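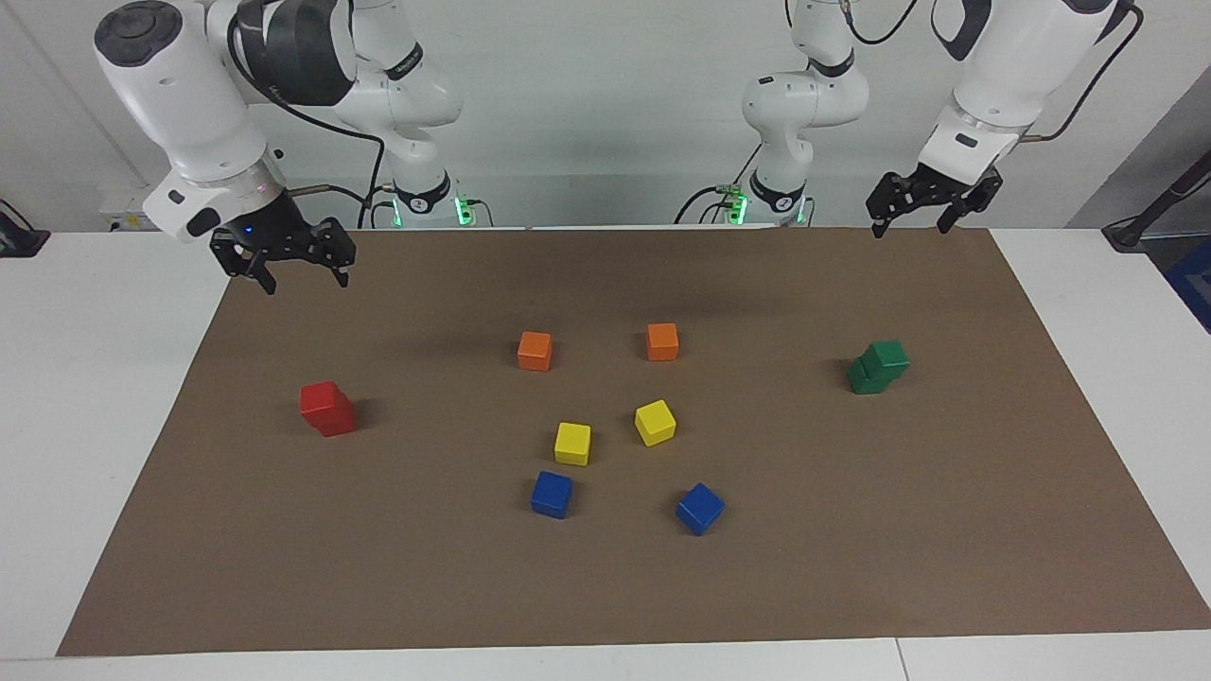 Open Day at the Giltport Robotics Hall

Giltport opened its robotics hall to the public on Wednesday. The program included short talks, guided tours of the ground floor, and live demonstrations of two-armed tabletop handling. Registered attendance for the day was 133, including two school groups from Denia, and every tour time offered in advance was filled.

The gallery on this page records the demonstration station on the main floor. The full collection of open day material, 58 items including talk slides and visitor handouts, is held by the Giltport information office and may be requested at the front desk.

At the demonstration station

Two white arms share one table, each fitted with a black two-fingered gripper. Both grippers are open and empty above the brown mat.

The colored cubes are wooden. Orange, yellow and blue pairs lie toward the middle of the mat, with a red cube on the left and two green cubes touching on the right.

About the demonstrations

Sessions were held in the morning and again at 2 p.m. Staff from Prerkon presented the morning program, which dealt with picking up and placing small objects. The afternoon program was presented by the Samonte training center and covered the planning of shared work between two arms – in particular, how to keep one arm clear of the other when both must reach the same part of a table.

Visitors were invited to put questions to the presenters after each session. The subjects raised most often were programming, safety around moving equipment, and entry requirements for the evening courses. Written answers will be added to the open day material as they are completed.

Visiting the hall

The robotics hall occupies 1,366 square feet on the ground floor and is fully accessible from the east entrance. Outside of open days, visits are by appointment only. Schools and community groups should apply in writing to the information office, stating the size of the group and the age of its youngest member. The next open day is planned for April – registration will be announced on the Giltport events page.

Pictures on this page may be reproduced for classroom use with credit to Giltport.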